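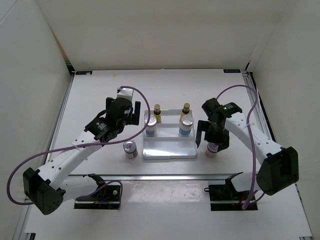 캡스톤 디자인 프로젝트 결과 보고서
두 팔 로봇의 그리퍼 손가락과 제어기 설정 비교: 작은 용기를 칸막이 트레이에 정리하는 작업
작성자: Eldana Habte
제출일: 2025년 4월 29일

1. 프로젝트의 목적

우리 팀은 두 개의 로봇 팔이 작은 용기를 잡아서 칸이 나누어진 투명 트레이에 넣는 작업을 실험하였습니다. 지난 학기의 팀은 한 팔만 사용하였고, 보고서에 "손가락이 뚜껑에서 미끄러진다"라고 적었습니다. 그래서 이번 학기에는 손가락의 종류와 제어기의 설정을 바꾸면서 결과가 어떻게 달라지는지를 비교하기로 하였습니다. 연구실에서는 이 장치를 Tuvholm이라고 부릅니다. 이 보고서에서도 같은 이름을 사용합니다.

2. 장치의 구성

작업대는 하얀 판이고, 둘레에 알루미늄 프로파일이 있습니다. 왼쪽 팔과 오른쪽 팔은 작업대 앞쪽의 검은 받침에 고정되어 있습니다. 두 팔의 끝에는 평행으로 열리고 닫히는 검은 그리퍼가 있습니다. 보라색 케이블은 손목에서 팔을 따라 내려오는데, 고리 모양으로 여유를 크게 두었습니다. 처음에는 케이블을 짧게 묶었지만 손목이 돌아갈 때 당겨지는 문제가 있어서 다시 풀었습니다.

물체는 네 종류를 준비하였습니다. 금색 뚜껑의 작은 병, 은백색 뚜껑의 원통형 용기, 작은 금속 캔, 그리고 적갈색의 작은 용기입니다. 캔과 적갈색 용기는 트레이의 양쪽 바깥에 놓고, 각각 가까운 쪽의 팔이 담당합니다. 트레이의 앞줄은 목표 위치이므로 비워 두고 시작합니다.

3. 비교한 조건

손가락은 두 종류입니다. 첫째는 Clorasberg 손가락이고, 안쪽 면이 평평합니다. 둘째는 Mutcombe 손가락이고, 안쪽 면에 얕은 V자 홈이 있습니다. 두 손가락은 모두 우리가 직접 설계하고 출력하였습니다.

제어기는 위치 제어와 전류 제한이 있는 위치 제어를 비교하였습니다. 전류 제한 방식에서는 손가락이 물체에 닿아 전류가 기준값까지 올라가면 더 이상 닫지 않습니다. 프로그램은 Gebreyes라는 이름의 저장소에서 관리하였습니다.

4. 실험 방법

실험은 정해진 순서로 진행하였습니다. 먼저 두 팔을 시작 자세로 보내고, 물체를 표시된 위치에 놓은 다음, 한 팔씩 차례로 잡기를 실행하였습니다. 두 팔이 동시에 트레이 위로 들어가면 충돌의 위험이 있기 때문에, 한 팔이 놓기를 끝내고 물러난 후에 다른 팔이 출발하도록 하였습니다. 물체를 떨어뜨리거나, 칸막이 위에 걸치게 놓으면 실패로 기록하였습니다. 계획은 3,000회였지만 왼쪽 손목 모터의 교체 때문에 시간이 부족하여 모두 2,172회를 실행하였습니다. 이 중에서 1,148회는 V자 홈 손가락으로, 나머지는 평평한 손가락으로 하였습니다.

5. 결과

원통형 용기에서는 V자 홈 손가락이 더 안정적이었습니다. 물체의 중심이 조금 어긋나도 홈 안으로 들어오면서 위치가 맞추어졌습니다. 평평한 손가락은 같은 상황에서 용기를 옆으로 밀어 버리는 경우가 많았습니다. 그러나 금속 캔은 결과가 반대였습니다. 캔의 지름이 홈의 폭보다 커서 홈의 모서리 두 곳만 닿았고, 들어 올릴 때 캔이 조금씩 기울어졌습니다.

제어기의 차이는 예상보다 컸습니다. 위치 제어에서는 닫는 폭을 물체마다 따로 입력해야 하고, 값이 작으면 모터의 온도가 빨리 올라갔습니다. 전류 제한을 사용한 후에는 이 문제가 줄었습니다. 다만 기준값을 너무 낮게 하면 금색 뚜껑의 병이 이동 중에 아래로 미끄러졌습니다. 우리는 기준값을 7단계로 바꾸어 보았고, 가운데 단계보다 하나 높은 값을 최종으로 선택하였습니다.

6. 어려웠던 점

투명한 트레이는 위에서 오는 빛을 반사합니다. 카메라 영상으로 칸막이의 위치를 찾으려고 하였으나 반사 때문에 경계를 잘못 찾는 일이 자주 있었습니다. 결국 트레이의 위치는 고정하고 좌표를 손으로 측정하여 입력하였습니다. 이 부분은 우리의 처음 계획과 다르고, 트레이가 조금만 움직여도 다시 측정해야 하는 단점이 있습니다.

7. 앞으로의 계획

10월에 시작하는 다음 단계에서는 홈의 폭을 넓힌 손가락을 만들어 캔으로 다시 실험하려고 합니다. 또 두 팔이 동시에 움직일 수 있도록 트레이 위의 공간을 좌우로 나누는 방법을 시험할 예정입니다. 손가락의 도면과 기준값의 표는 Gebreyes 저장소에 올려 두었습니다.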